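Halletdale Technical College
Industrial Automation, Level 4
Handout 9: The dropped part that was really a stopped wrist

Read this before the practical. You will need the fault log sheets from Handout 8 as well.

Background

The fault discussed here happened on the bin picking cell at the Tandness workshop on 3rd June. The cell takes bar-shaped blocks out of a metal bin and sets them down in a second place. It had been running under the same program since the start of term. Cycle 1076 was the one that went wrong, and most of this handout is about the few minutes on either side of it.

What the operator saw

The arm went down into the bin for a block near the side wall. The fingers closed, the arm started to lift, and the block slipped out and fell back. The program had been written to try again after a missed pick, so it did. On the second try the arm went lower than before, stopped hard, and the controller reported a collision. The brakes came on. The operator, Žydrūnas Venckus, pressed the emergency stop as well, which was correct even though the arm had already stopped.

He then wrote "dropped part, bin shifted" in the log and reset the cell. It ran for 15 more cycles and stopped again in the same way.

The first entry in a log tends to steer everybody who reads it. For most of that day people were looking at grip force and at whether the bin had moved. Neither was the cause.

What was checked, in order

The bin position was checked first. The clamps were tight and the bin edges were still on their marks.

Grip force came next. The fingers were closed on a test block outside the bin and held it without trouble at every angle tried.

The camera calibration was checked third and found to be within limits. This took the longest and people were reluctant to give it up as a suspect.

Only after that did anyone jog the arm by hand at reduced speed, down to the pose where it had stopped, and watch the cables instead of the fingers. With the wrist turned for a block lying near the side wall, the bundle pulled tight over the joint. A thin sensor wire below the flange was being tugged at its connector. When the wire pulled, the "part present" signal dropped out for a moment. The program took this to mean the grip had failed, opened the fingers and let go of a block it was holding perfectly well.

The hard stop had a separate cause. After a missed pick the retry height was worked out from the last known block position, less an offset of 2 mm. The block had fallen back on top of another one and was no longer where the program thought it was. The arm pushed down on it.

So there were two faults, one electrical and one in the program. The first set off the second. 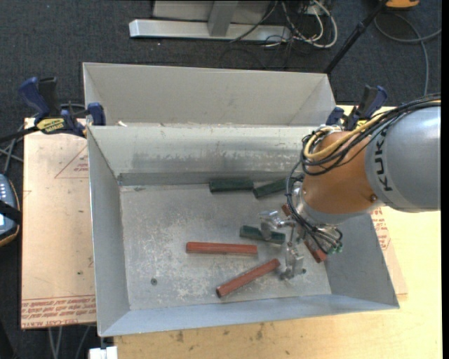 Vangelis Konstantinidis disagrees with calling it two faults. His view is that a retry which moves on old position data is unsafe whether or not a wire ever pulls loose, and that the wire only happened to be what found it. If you fix the wire and leave the retry as it was, he says, you have made the collision rarer and harder to trace.

That is a fair point and you should be able to argue either side in your written answer. For the purposes of the log they are still entered on separate lines, as each has its own repair and its own test.

Notes on cables at the wrist

Cables and hoses on an arm have to reach every pose the program can ask for, including the ones it hardly ever asks for. Blocks in the middle of the bin need little turn at the wrist. Blocks against a side wall need a lot. A cable that is long enough for the middle may be too short for the corner, and the cell can run for weeks before a block lands in the one position that shows it up.

A loop left for slack brings its own problem. Too large, and it can catch on the rim of the bin or on a clamp handle. The Drullwood cell had exactly this in July last year – the hose snagged, and joint 5 had to be turned back by hand-jogging to free it.

Sensor connectors should never carry the pull of the cable. Fix the cable a short way back from the plug so that any tug is taken by the fixing.

The repair

The sensor wire was replaced with a longer one and fixed to the flange. The signal now has to be missing for 122 milliseconds before the program treats the grip as lost. The retry was rewritten so that the arm goes up clear of the bin, takes a new camera image and plans the pick afresh. If two picks running fail, the cell stops and asks for a person.

Lengthening the signal delay on its own would have hidden the fault. It was done last, after the wire had been fixed and tested.

Safety points for the practical

Reduced speed only while anyone is inside the barrier. Whoever goes in carries the pendant, and keeps it in hand.

Do not reach into the bin to free a block while the drives are on. A stopped arm with its drives on may move again on a signal.

After a collision, do not reset until the pose and the message have been written down. Žydrūnas lost both on the first stop, and they had to be worked out later from the second.

Write what you saw in the log and keep the cause for the column headed "cause". "Block fell, arm stopped on retry" would have been a better entry.

Written work

Draw up a timeline of the two stops using the log extract. Mark where the retry began. Then write one page on whether the retry should count as a fault in its own right, with reference to the Konstantinidis objection. Bring both to the practical.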